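Progress report to the Durville Fund, March 22, 2020
Prepared by Kagiso Matlala, Warnine Tax Treaty Project

We have now read 200 arbitration awards on tax measures and foreign investors. The coding sheet is final – two readers work on each award.

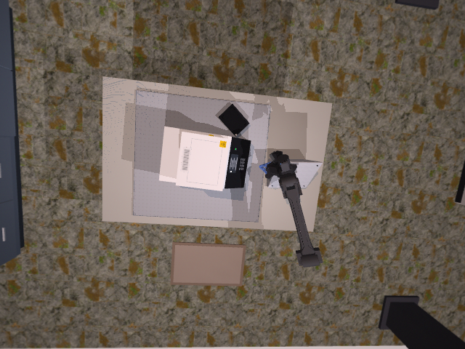

Table and mat, from overhead.

Six awards turn on the tax carve-out clause. Vachon is checking the translations of these, and two are still outstanding.
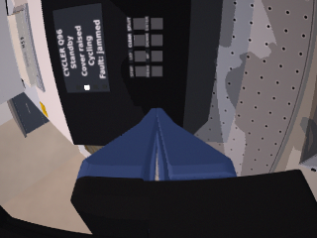

Blue gripper fingers near a panel of gray buttons.

The Plodovik database is open to project staff. Search by treaty works. Search by type of tax does not yet. 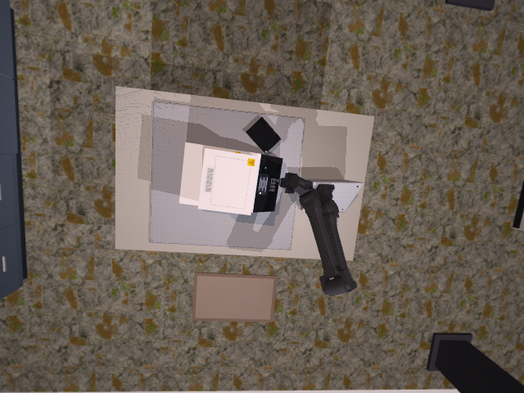 Spending is within budget. We ask to move the unused travel money to translation. The draft paper on retroactive taxes is due in August.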